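**Did anyone's job get better or worse once the arms came in?**

Shona Paewai

We test slider control boxes at Hirnton, and management wants a robot arm to take over moving the sliders. Right now I do that by hand, 55 boxes a shift, and my wrists know it. What happened to your hours? Did you get trained or just moved?

**Zeman**

moved to packing. pay stayed the same, ask for it in writing

**Barkotau**

We went through this last winter! My hours stayed put but the day feels different – less pushing, more watching and a lot more fussing over where the box sits. I got 20 hours of paid training on the simulator first (push for that, seriously). Sim views of the slider job:

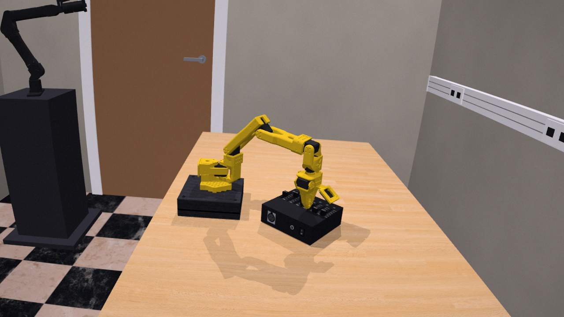
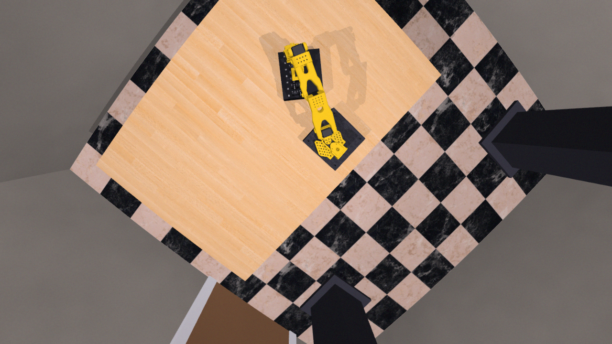
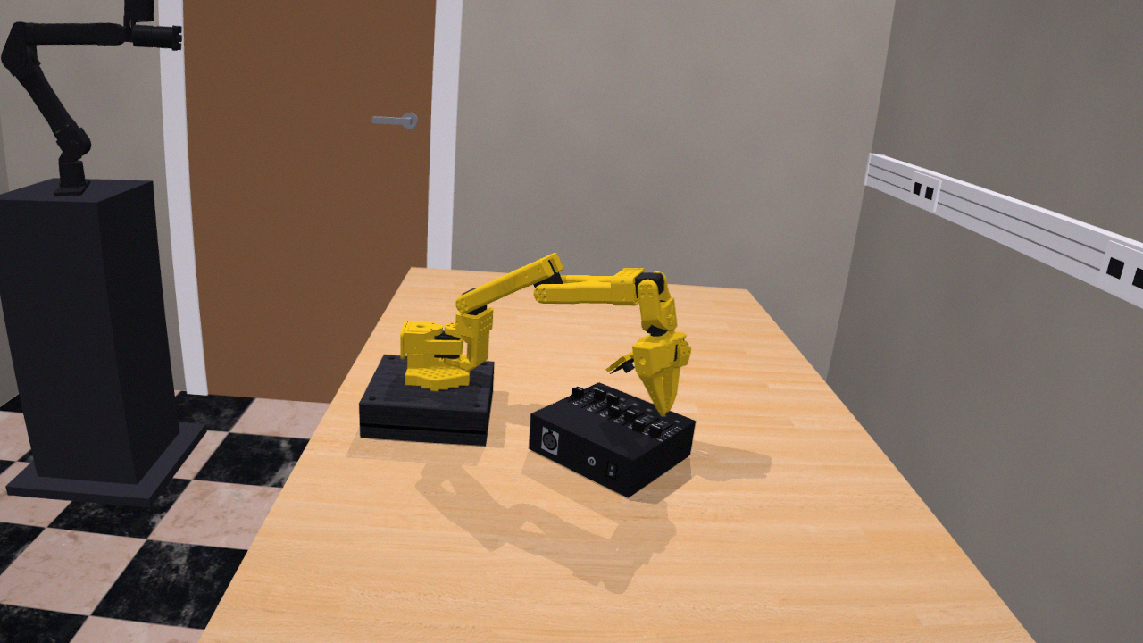
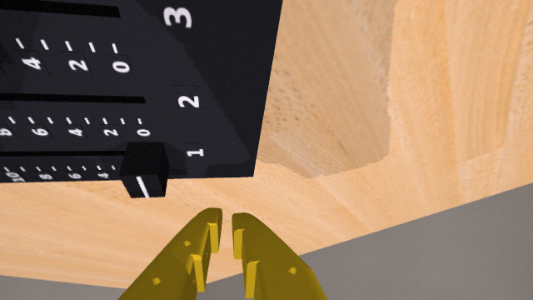 The part I miss is talking. We used to chat across the bench all Monday morning, and now two of us cover the whole room. Ask who gets called when it stops at 5 a.m., too, as that ended up being me.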